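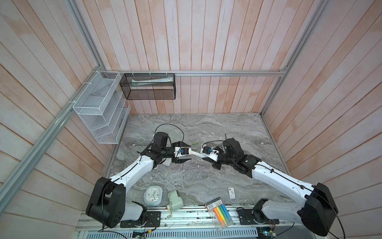 ## Keeping small household items in order on a shared table

*Rikulness Residents' Handbook, household section. Revised 16 Aug 2026.*

This page sets out the recommended method for sorting small items that collect on a shared table. It applies to all furnished rooms at Sumampouw House.

### Before starting

Clear a working area in the middle of the table. Keep a dry cloth to hand, together with one sheet of Feseo labels if containers are to be marked.

### Method

1. Move clocks to the front of the table, where the dial can be read.
2. Place toiletries, such as toothpaste, in a hanging wire basket. Caps must be closed first.
3. Put stationery into a stepped organiser, with the tallest items at the back.
4. Check each remote control. Lay it with the buttons facing upward and wipe it with a dry cloth. Do not spray cleaning fluid on to the buttons. 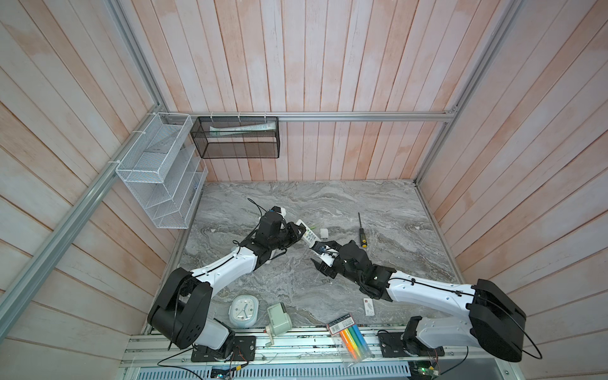
5. If the battery cover is held by a screw, select a screwdriver of the correct size and turn the screw gently. Fit new batteries of the type marked inside the compartment.
6. Return the screwdriver to the tool drawer once the cover is secure.
7. Keep small cases closed, and store them away from the edge of the table.

### Hanging baskets

Baskets may be fixed to a rail with cable ties. Residents should not load a basket beyond 300 g. Dridex ties, order code 222, are available from the stores office and should be checked each June. Damaged ties must be replaced before the basket is used again.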